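Girnbridge Users' Forum > Software > Planning and Control
Topic: Two-arm planner rejects valid paths after update

flaltwood_lab
Apr 21, 2023
Since updating to release 13 of the Girnbridge planner, our two-arm cell at Flaltwood refuses nearly 66 of every 100 requested paths. The reported fault is "link proximity, forearm to object". The same requests were accepted under the previous release. We should be grateful to learn whether other sites have observed this.

costello_controls
The default clearance was raised in release 13. Please restore your former value in the cell settings file and run the requests again.

dreltov_b
I would advise against that. A lower clearance hides the fault. Kindly confirm first whether your object heights come from the depth estimate or from a fixed table. We had similar refusals, and the heights were at fault.

costello_controls
With respect, the clearance setting is there to be adjusted. Our site has run at 3 mm without incident.

dreltov_b
At 3 mm any error in the arm calibration will exceed the margin. I could not recommend it to a shared site.

flaltwood_lab
Heights are taken from the depth estimate. Our present layout is attached. 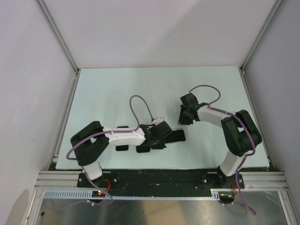
The depth estimate is the likely source of the refusals, in my view. Dark, glossy surfaces return poor depth, and the planner then inflates the object to fill the gap. Your left forearm passes across the black device furthest to the left, so any inflated height there would be reported as forearm proximity, exactly as in your log. Please enter the heights by hand for one session and compare.

costello_controls
I accept the point on depth, although it does not explain why the earlier release took the same paths.

dreltov_b
The earlier release discarded missing depth. The change is listed in the notes under "Perception inputs".

flaltwood_lab
Thank you both. We shall enter fixed heights, leave the clearance at its default and post the log to this topic. A permanent setting for missing depth has been requested for the June release.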